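Mudex kitchen chores, two-arm set (README)
Last update Jul 20, 2022

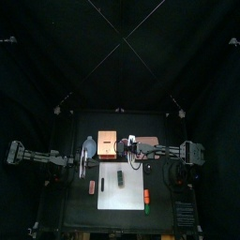
Table layout with both arms, cutting board, wooden box and toy-like carrot.

What's in it: 1667 episodes, teleoperated, 288 held out for test. Fixed camera only. Small pick and place chores, mostly moving stuff on and off the board.

Can it do kitchen work yet? Not really. Ok with one object at a time, handing things between arms still bad. No liquids, no real knives, dont ask.

Known problems
- gripper hides the dish in a lot of episodes
- labels before February use the old names, will fix
- episode 938 is truncted, skip it

Questions to Idrisa Mfinanga or Liv Hovland.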